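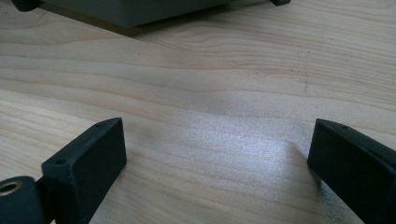 Ask for the flattest part of the board and leave the pretty figure to someone else, was the advice from Aurora Abreu when the worktop was being chosen. A wavy grain looks well in the yard, she wrote, and then shows every crossways scratch for the rest of its life. Caradog Prosser disagreed with her in the next message. In his view a pale top with strong bands hides knife marks and cup rings better than a plain one, and the only real fault is a poor finish.

Both opinions are kept on this page because both were partly followed. The top went into the workroom at Brellasau in May. The notes below cover the surface and its upkeep, and will be added to when there is something to report.

Surface

The wood is pale, a creamy beige with a slight pinkish tan in it. The grain runs in long bands with darker streaks, some fine and close together, others wider and softer. There are a few shallow ripples, and one area where the lines bunch up and run off at a slant. That area was put where it would get the least wear, which was Caradog's suggestion.

Size

Depth is 600 mm front to back. An offcut of 235 mm was kept and is stored flat under the stairs. It has been used for every finish test so far and should not be thrown away. Wyn Bellis has asked twice whether it could be a shelf. It could not.

Sanding

Always with the grain. Where the lines curve, follow the general run of the board and do not try to steer round each ripple. Cadi Edwards sanded one test patch across the bands and the marks stayed visible under oil from the far side of the room. The patch is on the underside of the offcut, marked in pencil.

Oil

The tin is Sirkico clear, ordered through Dafis under stock number 652. We put on 3 thin coats with a cloth, leaving each overnight. The tinted version was tried first on the offcut and rejected: it turned the darker streaks orange and left the paler wood much as it was. Spread used cloths out flat in the open air to dry before they go in the bin.

Daily care

Wipe along the grain with a damp cloth, then a dry one. No scouring pads. No wet tins or pots left standing. Anything with rubber feet should have a mat under it, as the feet left grey marks on the old top at Sostbridge and these had to be sanded out.

Repairs

Small dents: damp cloth, warm iron, a few seconds at a time, then leave to dry fully before oiling. Scratches: fine paper, along the grain, feathered well out on each side. Tell Branwen Morris before doing either. She keeps the paper and the tin in the tall cupboard, and the cupboard is locked except on Saturday mornings.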